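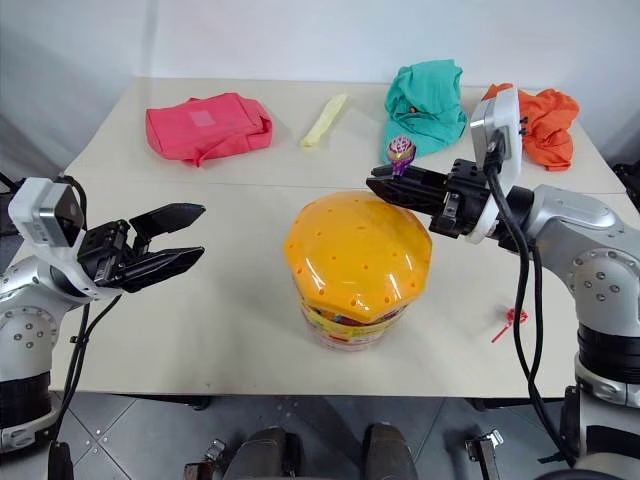 Retail Display and Packaging
Unit 5: Counter displays for wrapped sweets
Handout, issued 3/12/20

Read this before the practical. Bring it with you, along with your notes from October on shelf layout.

1. What a counter display has to do

Sweets sold one at a time are mostly bought on impulse. The customer is already at the till and has a few seconds to look. A counter display needs to show the product, hold it so that one piece can be taken without disturbing the others, and stay upright when knocked.

Lollipops suit this better than most sweets. The stick gives the customer something to hold and gives us something to stand the sweet up by. A bag of toffees on a counter looks like a bag of toffees. A lollipop standing up on its own shows its wrapper from every side.

2. The domed lid with holes

The common type is a tub with a domed lid and small round holes across it. Sticks go into the holes and the heads stay outside. Stock can be kept in the tub underneath, so refilling does not mean a trip to the storeroom.

Points to note:

A dome spreads the heads outwards. On a flat lid the back rows are hidden by the front ones.
Facets on the lid make it easier to keep rows straight, as each face can be filled as a small block.
Glossy lids catch the light. Under strong shop lighting the glare can hide the holes, so turn the tub until you can see what you are doing.
A clear lower section lets staff check stock without taking the lid off.
A body that tapers downward takes up less counter but tips more easily. Keep weight in the bottom.

3. Filling the lid

Start at the top of the dome and work down in rings. Hold the lollipop upright by the stick or by the gathered part of the wrapper – never by the head, where the printing scuffs. Push the stick in until it stops. Do not twist.

Alternate the wrapper colours. Many wrappers use one colour over the head and another where the foil or film is gathered below, and both show once the lollipop is standing up. A red and pink head with a purple gather next to another the same will read as one blur from the door.

For the practical we shall use a lid with 52 holes. Fill 18 first, evenly spaced, then look at it from the customer's side before going on.

4. Terms

Facing: the side of the product the customer sees first.
Gather: the part of a wrapper drawn in at the base of the sweet.
Dead side: the part of a display turned to the wall.

5. For next time

Visit 3 shops with a till-point display and sketch each one. Pristard and Duvier both have branches near the college. Read the Lengyel chapter on small displays, sections 1 and 2 only.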